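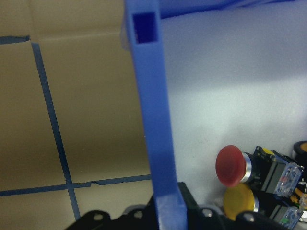 Print | E-mail this post

Fingers, round three

January 25, 2021

So I've been swapping gripper fingers again. If you read the last two posts you know I was pretty happy with the rubber-tipped pair from Mostton, right up until I started picking parts that aren't nice little cubes. Cubes are easy! Everybody's gripper looks great on cubes. My parts bin is mostly pushbutton switches these days, the panel kind with a chrome ring and a contact block on the back, and those things are miserable to grab. Round at the front, square at the back, screws sticking out all over the place, and heavier on one end than you'd guess.

The plan for the last couple of weeks was simple enough. Same arm, same wrist camera, same controller, three sets of fingers, 100 tries with each. A try counts if the part comes up, stays up through a slow turn of the wrist, and goes down on the other side without me helping. (I helped a lot in the first session, so I threw that one out and started over.)

First up were the Mosttons. They grip like crazy on anything flat, and if they land square on the contact block you could shake the arm all day and not lose it. But they're wide. When the parts are lying by themselves, fine. When they're piled together the fingers come down on top of two things at once and either stop or shove the whole heap into the corner. I got 44 good picks out of them, and I was rooting for them, so I'm not being harsh.

Second set was the Plita fingers, which are narrow and a bit springy. I wanted to love these. They slide in between parts really well, and for the first stretch I was texting Kvido Murín every few minutes like a proud parent. Then I got to the mushroom-head buttons. The finger rides up the curve of the cap, the tip bends outward, and the button just squirts out the side. I tried closing slower, I tried closing harder, I tried coming in lower. Closing harder made it worse. They did better than the Mosttons overall but I lost my tally sheet for part of one evening, so I'm going to rerun those before I put a number on it.

Third set is plastic and pretty plain, from a file that Nazareno Galli sent me after my last post (thank you!!). No rubber, no spring, just a long finger with rounded edges. I figured they'd be too slippery. I was wrong about that, at least for switches, and I think it's down to the length — you can reach down past the cap and close on the body behind it, where there's something square to hold. Coming in from the side instead of straight down helped a ton too.
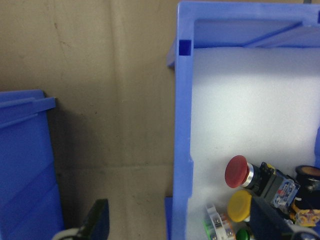 Going after the red button, with the yellow one tucked right underneath it.

The corner of the bin is still where everything goes wrong, with every set. Parts drift there no matter how I dump them in, and then one finger wants to be exactly where the wall is. I've started teaching a little nudge move, where the arm drags the closest part a few inches toward the middle before it even tries to pick. It works better than I expected on the buttons and badly on loose contact blocks, which like to tip over and wedge themselves against their neighbors.

A few words about the camera, because two of you asked. I'm keeping it on the wrist. I had an overhead one for a while and it was lovely for finding the bin and useless for the last couple of inches, when the gripper itself is blocking the view. With the wrist camera I can see the finger and the part together, and I can usually tell before it closes whether it's going to be a good one. Two complaints. Chrome rings throw glare straight back at you if the lights are too bright, so I dimmed mine and lined the bin with something white. And you do have to get used to a finger standing in the middle of your picture. I spent an hour fooling with the mount angle and ended up putting it back where it was.

The controller is the Dizon I bought used, and I have no big opinions on it yet. It's quick, the menus are confusing, and the force limit resets itself every time I power down. I found that out by squashing a contact block. If anybody knows where that setting gets saved for good, please, please write to me. I've read the manual twice. Kvido says his does the same thing and he just keeps a sticky note on the lid.

There was also a box from Bemoment with a pair of soft silicone tips that are supposed to slip over any finger up to 15 millimeters wide. Mine fit over the Plita ones and nothing else. I've only had them on for one short session and they picked up a lot of dust, so the grip got worse as I went. I'll wash them and try again.

Next I want to do a longer run with Nazareno's fingers, 200 tries this time, with the parts mixed up properly between rounds. I'd also like to try two different fingers on the same hand, one long plastic one and one rubber one, which Kvido thinks is silly. He may be right. I've already taken the bolts out of one side, though, so it's happening.

If you've got a finger shape that handles round caps well, send me the file and I'll give it a spin.

Print | E-mail this post

This site uses cookies to remember your settings. By continuing to browse you agree to our use of cookies. OK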